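4.2 Surface colour and shadow at the table

The tables in the Susthorpe rooms were all bought in the same year and have the same white top. In Brilton the tops are of mixed age and colour, and several of them were painted over by the users. We had expected that the people in Brilton would complain more about their tables. The diaries show the opposite. Of the 816 entries which we could code, the larger part of those that mention the table surface in a negative way came from Susthorpe, and the most frequent words there were "glare", "too bright" and "shadow".

The complaint about shadow was at first difficult for us to understand. A white surface is normally recommended for fine work at a table, as small parts and threads are easy to find on it. The participants agreed with this. What disturbed them was the change of tone on the surface when someone leaned forward or put a tall thing down near the light. On the darker Brilton tops the same shadow is present, but it was hardly mentioned. On a white top it is the most visible thing after the work itself, even when its border is soft (Figure 2).
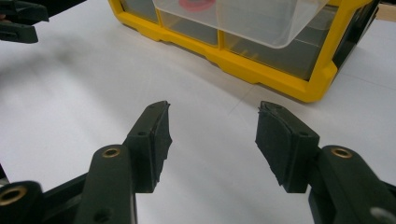 Figure 2. White tabletop with a soft grey shadow across the left part.

Soft shadows of this kind were judged less disturbing than shadows with a sharp border, but they were also reported to be more tiring over a long session. One participant in Susthorpe wrote that she "keeps moving the work to the clean side of the table" and then finds, after some time, that she is sitting in a twisted position. Similar remarks appear in the diaries of four other participants. Christodoulou and Hovland coded these remarks separately and agreed on all of them except two, which were left out.

The light level alone does not explain the difference between the sites. The mean value at table height was 681 lux in Susthorpe and only slightly lower in Brilton. The direction of the light seems to be more important. In Susthorpe the lamps hang in a single row, so that every seat has one strong side and one weak side. In Brilton the lamps are spread over the ceiling without much order, and the shadows there are many but weak.

We therefore treat surface colour and lamp position as one common factor in the analysis that follows. The grey cloths which some users brought from home, and which they laid under their work in the evening, are discussed in the next section.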